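Drastanham Guest House Manual
Section 4: Bedrooms, making up and folding

Kept by Justinas Siliņa. Last changed February 10, 2025. Old version is in the Laur binder, don't use it, the step numbers are off.

Covers the Flastow room and the Pravinmont room. Same steps for both unless a note says so. Read 4.1 before you touch any linen.

Pink penguin cover, dark red on top:
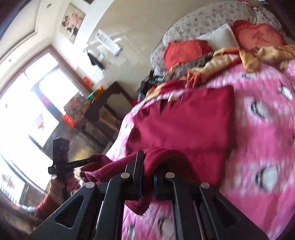
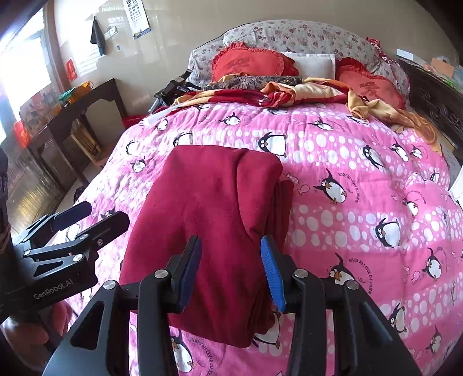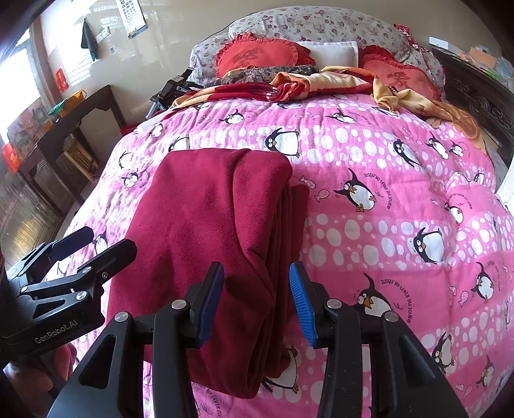 Can the dark red pieces go in the same wash as the pink cover?

No, keep them apart. Dark red goes in cold with other darks, pink cover goes in by itself on gentle. First few washes the red can bleed and pink shows it fast.

4.1 Before you start

1. Wash hands. No hand cream, it marks satin.
2. Window open a crack, even in December. Ten minutes is plenty.
3. Everything off the bed and onto the chair. Not the floor.
4. Check the list on the inside of the closet door. Linen code for the Flastow room is 342, for Pravinmont it's 400. Code is on the shelf label, not on the linen.

CAUTION: Shake out every cover before it goes in the hamper. Earrings, chargers, a kid's tooth once.

4.2 Bottom layers

1. Mattress pad, elastic at all four corners.
2. Fitted sheet. Long side has the tag, tag goes at the foot.
3. Smooth from the middle out. Flat of the hand.
4. Flat sheet if the guest asked for one. Most dont.

4.3 The cover

1. Find the top edge. On a printed cover the lettering should read right way up from the foot of the bed.
2. Lay it from the foot, pull toward the head.
3. Even drop both sides. Look from the doorway, you'll see it quicker from there.
4. Don't tuck. Puffy covers bunch if you tuck them and then the drop is wrong.

Note: quilted covers come out of the dryer lumpy. Two tennis balls in the drum helps. If still lumpy, shake it by the short end and hang over the rail for an hour.

4.4 Folding a fleece blanket

1. Spread it flat on the bed, soft side down.
2. Long edges together. Then again.
3. Now fold the short way, in thirds. Halves come out too wide for the shelf.
4. Press down with both forearms to get the air out. Don't iron. Ever.
5. Loose or frayed edge goes inside the fold. If it's more than a finger long, put it in the mending bag with a note.
6. Square up the stack. Folded side faces the door.

CAUTION: fleece melts. Keep off the radiator and away from the space heater. Low heat only in the dryer, take it out while it's a tiny bit damp.

4.5 Towels

1. Same idea, but thirds first and then half.
2. Terry goes on the bed only on arrival day. After that, rail.
3. Pull threads get snipped. Dont tug them, it runs.

4.6 Satin

1. Two people if you can. It slides.
2. Fold with a clean sheet laid between the layers.
3. Never under anything heavy. Top shelf.
4. Snags: leave it, tell Justinas.

4.7 Pillows, last

1. Bolster first if there is one, full width, against the headboard.
2. Plain pillows in front.
3. Shaped ones (hearts etc) right at the end. Point down. Anything embroidered gets a hand wash, inside out, dried flat.
4. Fluff, don't chop. We are not doing the chop.

Problems

Cover won't hang even: it's on sideways. Turn it and start 4.3 over.

Blanket stack leans: air still in it, or step 3 was done in halves. Redo.

Static: wipe hands with a damp cloth, go again. Worse in winter.

Red lint on the pink cover: lint roller in one direction. Tape works too if the roller's used up. Don't rub, it goes further into teh fabric.

Stain you can't name: don't treat it. Bag it, write the room on the bag, leave it by the washer.

Spare linen is reordered when the shelf is down to two sets. Order form 2122, bottom drawer in the office, put the room name and the linen code on it. Sign it or it won't go out.

Section 5 is bathrooms.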